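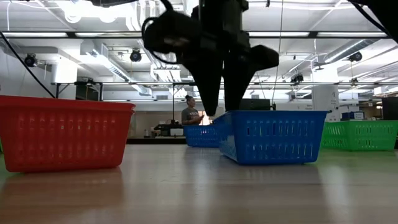

# Colored baskets make the sorting easier at the Civbridge swap table

If you stopped by the Civbridge toy and book swap on Tuesday evening, you will have noticed that the old cardboard boxes are gone (and not before time, as anyone who has had the bottom fall out of one will agree!). Donations are now sorted into plastic baskets in red, blue and green, the open slotted kind with a good thick rim to hold on to, set out on the long wooden table where everybody can reach them.

Red is for toys, green is for puzzles and games, and blue is for books, which always need more space than anything else and so have been given two baskets instead of one. Anything you aren't sure about can be left at the end of the table, and somebody will find a home for it before closing.

Afroza Khan, who has run the swap for 3 years now and still carries most of the picture books in from her own car, picked the colors with her younger visitors in mind. "The little ones can't all read a label, but they know red when they see it," she told us, "and they love being the one who puts the thing in the right place." She also likes that the slots let her see when a basket is filling up, so she can tip it out onto the shelves before it gets too heavy to lift.

The swap took in 2,381 items last year, and with nearly 25 families now coming along on a busy evening, Afroza expects the shelves to be full again by May. She would be especially glad of board books and large-piece puzzles, and asks that you tape the puzzle boxes shut before you bring them over. Doors open at 5 p.m., and there's tea for anyone who wants to stay and chat.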